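Bredosis releases update to grasp planning software

January 7, 2026

Bredosis has released version 6 of Skurna, its planning and control software for robot arms that sort and move everyday objects. The update is available now to existing licence holders, and new customers can apply for a trial through the company's website.

The main change is in how the software decides where to take hold of an object. Earlier versions worked out a grasp once, from a fixed overhead camera, and then followed the planned path to the end. Version 6 also takes in pictures from a camera at the wrist and keeps correcting the path as the gripper closes in. If the object has rolled or been nudged, the arm adjusts on the way down and does not have to go back to its starting position.

Bredosis said the work was prompted by trouble with clear and tinted plastic. Depth sensors often read straight through a bottle or pick up the surface behind it, which leaves holes in the data the planner depends on. Skurna now fills those gaps with an estimate of the object's outline taken from ordinary colour images. Labels and caps, which tend to read well, are used as fixed points.

The company tested the new planner at its site in Stotitz, using a table-top task in which the arm picks up drinks bottles and places them on a tray. Over 1,000 attempts, it said, the number of failed grasps fell to roughly a third of the figure recorded with the previous version. Most of the remaining failures involved bottles lying against the rim of the tray, where there is little room for the fingers to pass. A fix for this is planned but will not be part of the current release.

Lappalainen, which supplies equipment to recycling plants and has been using an early build since June, said it had seen fewer stoppages on its trial line. It added that setting up the wrist camera took longer than expected, mainly because the calibration had to be repeated whenever the gripper fingers were changed. Bredosis has since added a shorter calibration routine, which it says can be run by a line operator without a laptop.

Other changes are smaller. The path planner now keeps a record of the last 200 motions, including the ones it rejected, and these can be replayed step by step in the viewer. Error messages have been rewritten – the old numeric codes are still written to the log for anyone with scripts that rely on them. The simulator can load recorded camera images in place of rendered ones, so a failed grasp from the real arm can be run again on a desktop machine with different settings.

Support for the older configuration format has been dropped. Users will need to convert their files before updating, and a conversion tool is included in the installer. Bredosis recommends keeping a copy of the old files, as the tool does not carry over comments or custom names for tool frames.

Version 6 runs on the same hardware as its predecessor, though the company advises at least 4 processor cores for sites using the wrist camera. Those without one can leave the feature switched off and will still get the new planner. The price of a licence has not changed. Security fixes for the previous version will continue until June.
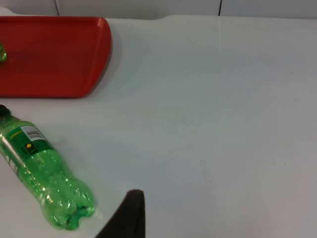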